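3.2 Hair length, face shape and the advice given in salons

The first part of the survey asked clients what they had been told before a cut, and by whom. Of the 2,212 forms sent out through salons in Zadudard and Cetard, 1,000 were returned in a state we could use. Most clients named the stylist as the main source of advice. A smaller group named a relative or a friend, and a smaller group again named a magazine or a website.

Advice about face shape was common but not consistent. Clients who described their own face as round were often told to keep height at the crown and to avoid a blunt line at the jaw. Clients with long faces were told to add a fringe. Past those two rules the answers spread out quickly. Several clients with square faces had been told by one salon to soften the jaw with layers and by another to leave the hair short at the sides and show the jaw. Both groups said they were pleased with the result.

Hair texture was mentioned less often than face shape, although stylists in the follow-up interviews ranked it higher. One stylist in Cetard put it this way: "I can work around a face. I can't work around hair that won't hold the shape." Fine hair and very tight curls were the two textures most often raised. In both cases the advice had more to do with upkeep than with looks - how often to come back, what to wash with, how long to spend on it in the morning.

3.3 Short cuts and repeat visits

We then looked at the 228 clients who had moved from shoulder-length hair to a cut above the ear during the study period. Akpalu's earlier work on the Turunen salons had suggested that these clients return sooner than others, and our records agree with that. A short cut loses its outline as it grows, and the neck and the area over the ears show it first. Clients who wore a longer strip on top with short sides came back sooner than those with an even crop.

Price did not explain the pattern. The salons in Zadudard charged the same for a trim at any length, and the interval between visits was still shorter for the short cuts. Clients who had been warned about the upkeep before the first cut were less likely to say that they regretted it. This held for first-time clients and for regulars.

Color made the picture harder to read. A client who colors the roots will come in on the color schedule and have the cut tidied at the same visit. We kept these clients in the sample but marked them separately, and the tables in the appendix show the results both with and without them. The difference is small for clients with all-over color and larger for those with highlights.

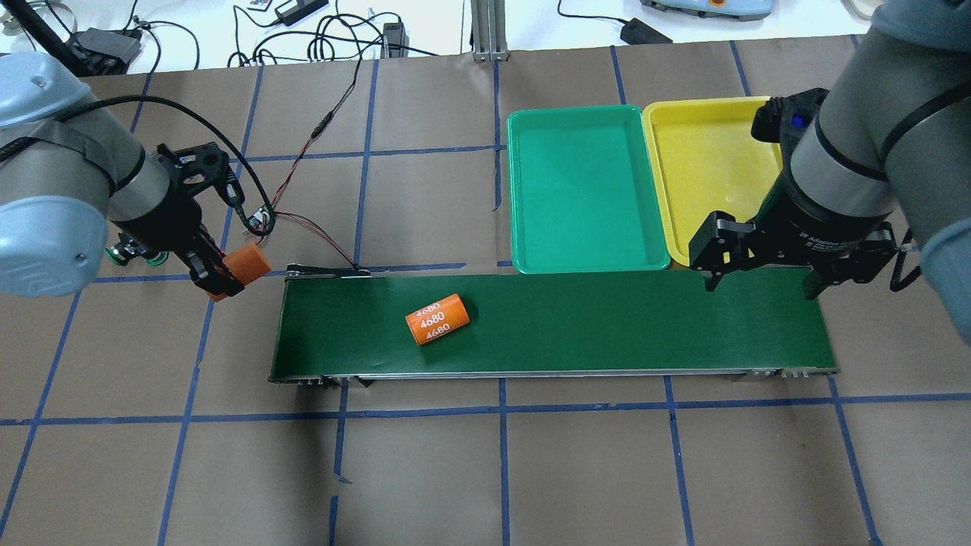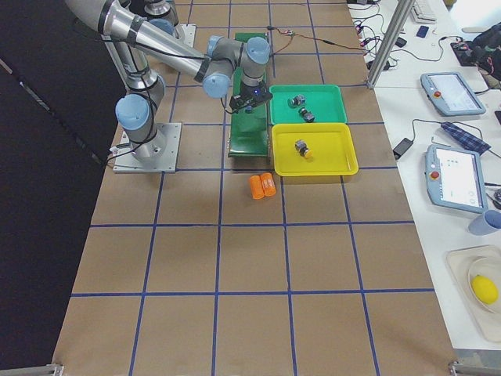
Figure 2. Robot arm and black gripper at a green conveyor belt, in two views. The table is covered in brown paper with a grid of blue tape.

Two limits should be kept in mind. The first is that clients reported their own face shape. When stylists in Cliltport were asked to judge the same clients, they agreed on long faces most of the time but disagreed often on oval and heart-shaped ones. A client who calls her face round may be given advice meant for a different shape, and our forms would not show it.

The second is the season. The forms were collected from January onward, and salons told us that clients ask for shorter cuts as the weather gets warmer. We can't separate this from the effect of advice with the data we have. A longer collection period would help, and so would a record of the cuts that clients asked about and then decided against. The Turunen salons kept such a record in the form of short notes on the booking card, and Kwadwo Akpalu allowed us to read them. They are used in the next section, where we compare the cut requested at booking with the cut given in the chair.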